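### 3.2 Yarn preparation and the lining problem

All swatches were worked by the same person, so that differences in tension between makers would not enter the results. We used two yarns: a mercerised cotton sold under the name Pesent and a cotton and acrylic blend from the Sandhu mill. Both were wound into cakes and left for a night in the workroom before the first row. The colour of the yarn was not controlled. We regret this a little, as darker shades are harder to read when one looks for a missed loop.

Each swatch was made in one of the open stitches collected in the March workshop at Plandville. In the first group the mesh was plain, with one chain between the trebles. In the second group the gap was 2 chains wide, and in the third a shell was placed in every gap. The foundation row was always made with a hook one size larger, which is a common habit among the older makers and gives an edge that does not pull inward.
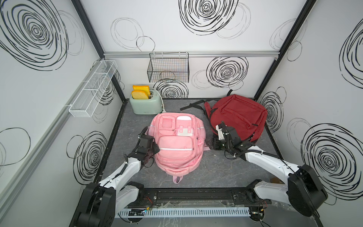

**Figure 4.** Pink and red backpacks on a grey marble-textured surface, with two robot arms.

The question of lining came up early. An open stitch looks well on a shawl, but on a crocheted bag or a child's vest small objects pass through it and buttons catch in it. Nidia Bedoya, who led the workshop, advised us to cut the lining on the bias, so that it can follow the crochet when it stretches. We tested this against a lining cut on the straight grain. Both were sewn in by hand with a slip stitch, leaving the lower hem free.

The straight lining kept its shape better on the table. When the piece was hung for a night, however, the crochet dropped below the lining and the fabric began to pull at the side seams. The bias lining moved together with the crochet - not perfectly, but enough that no seam had to be opened again.
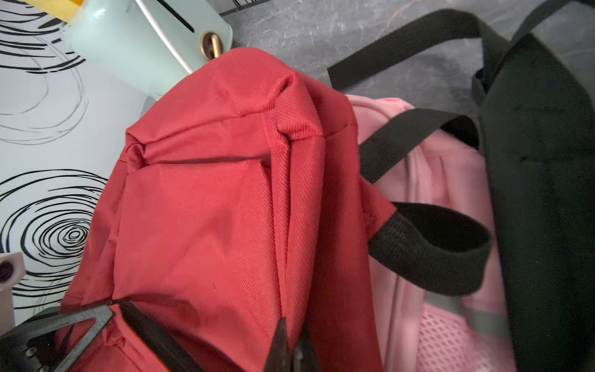
Fringe was treated separately. We knotted it through the last row after blocking, never before, because wet fringe tangles and must be combed, and combing opens the ply of the yarn. The Pesent cotton kept a clean cut end. The blend from Sandhu became fluffy at the tip after the second wash, and the makers trimmed it again by 2 millimetres.

For washing we followed the Stunex protocol with 2 changes: the water was cooler, and the pieces were dried flat on a towel and not on a rack. In total 2,000 metres of yarn were used for the swatches and the trial garments together.

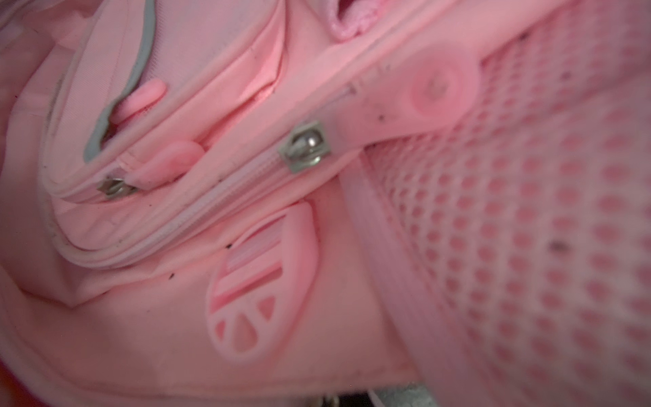 Gauge was measured at the centre of each swatch, away from the border, once before washing and once after it. Where the two readings did not agree, we report the later one, as a garment is worn mostly in its washed state. The readings for the shell group are less certain, for the shells do not lie flat and the ruler rests on their upper edge.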